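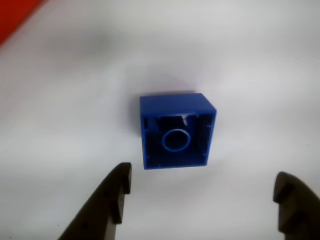
Fingers open, blue toy block on the white table, hollow side up.

October 2026
By Nadège Hamel

Looking after the fingers on a small gripper arm: what has worked on our bench

I have been keeping the little arm in our Prellenside workshop going for long enough now that people write to me with questions, and nearly all of them are about the fingers. They ask about motors and software too, of course, but the fingers are where the work happens and where the dirt goes, and most of the troubles I get letters about can be put right there with a cloth and a small hex key. So I have written down my habits in one place. Make yourself a cup of tea first, because I do go on a bit.

Before you touch anything

Send the arm to its parked position, open the fingers all the way, and then switch off at the wall. I say open because it is a misery to clean between fingers that are closed, and most small grippers don't like being forced apart by hand once the power is off. Hold your other hand under the wrist as you switch off, in case the arm sags. Ours drops a little, and the first time it did so it came down on my thumb.

Wiping down

Use a lint-free cloth, barely damp, with one small drop of dish soap in a cup of warm water. Do the flat inner faces first, then any steps and ledges. Fingers with a stepped inner face are lovely for picking up blocks, but every step is a shelf, and dust and hand grease pack into the corner until it is as hard as candle wax. A wooden toothpick gets that out. Please don't use a metal pick! A scratch on a gripping face holds more dirt than it ever gets rid of, and you will be chasing it for months.

Dry everything with a second cloth and leave it ten minutes before you switch on again. I keep the solvents in the cupboard. Some plastics take them well and some go cloudy or crack weeks later, and unless you have the maker's word on what your fingers are made of, soap will do.

The table counts as part of the machine

I was slow to learn this one. If you work on a white top, as many of us do, wipe it whenever you wipe the fingers. Dust specks show up on white, and that's a help to you, but they also end up on the bottom of whatever you are handling and from there on the fingers. A dry microfiber cloth is plenty. Spray cleaner leaves a film that makes light plastic parts skate about when a finger nudges them, and then you will think your positions have drifted when really the block has gone for a little slide.

While you are down there, look at how the light falls. If one side of the table is bright and the other is gray, turn the lamp to bounce off a wall or a sheet of card. Soft, even light makes it much easier to see whether the two fingers are meeting a part at the same moment.

Checking the grip with a toy block

You can buy proper test pieces, but I like a toddler-size plastic building block. They are cheap, they are tough, the sides are straight, and every thrift store has a bin of them. Set one down between the open fingers with the hollow side up. With studs on top you are always tempted to judge by the studs, while an open rim gives you a thin, straight edge to look along.

Close slowly, at the lowest speed you have, and crouch so your eye is level with the table. Both fingers should touch at once. If one arrives first it will push the block over toward the other, and that tells you which side needs attention. Open up again, put the block back in its place, and repeat the test before you change anything. I have tightened perfectly good screws on the strength of one careless look, and then spent an afternoon putting them right.

Watch the rim, too. The walls of a hollow block are thin at the open end, and too much force will bow them inward. Turn the force down until the walls stay straight and the block still lifts cleanly, then go up by one small step and leave it there. Don't be tempted to grip by the round tube in the middle - it's a fun trick, but it tells you nothing about how the faces meet.

Screws and play

Take the tip of each finger between your thumb and forefinger and wiggle it gently from side to side. A hair of movement is normal on a small machine. A click is a loose screw. On our gripper there are 2 screws to a finger, and I check them every 200 cycles by the counter, which sounds fussy but takes less time than finding my glasses.

Tighten them a little at a time, going back and forth between the two, so the finger seats flat. If a screw keeps working loose, take it out, clean the thread with a dry brush, and put it back with the smallest dab of removable thread locker, provided the maker allows it near the plastic. Let it cure overnight. Remigiusz Jasińska, who shares the bench with me, marks each screw head with a line of paint pen that runs on to the finger, so one glance shows if anything has turned. I made fun of the paint pen until June, when it caught a screw that was half out, and now I have my own.

Changing a finger

Change them as a pair. I know it is tempting to save the good one, but a worn face and a fresh face never meet quite square, and you'll be back on your knees at table height before the week is out. Lay the screws on a strip of tape in the order they came out. After fitting, run the fingers open and closed slowly with nothing between them, then do the block test again from the start.

Keep the old pair in a labeled bag. They're handy for trying out a new cleaner or a new pad before you risk it on the good ones.

A few odds and ends

Cables first, if the fingers stutter. Look where the lead bends at the wrist before you blame the gripper.

Rubber pads glued to the faces go shiny with use. A light rub with a clean pencil eraser brings the grip back for a while.

Oil has no business on the fingers. If the slide behind them squeaks, check the manual for the right grease and put it on with a cotton swab, then wipe off nearly all of it.

Write things down. My notebook is up to page 34 and most of it is dull reading, but when a finger begins to drag I can look back and see what I did the last time, and how tight I left the screws.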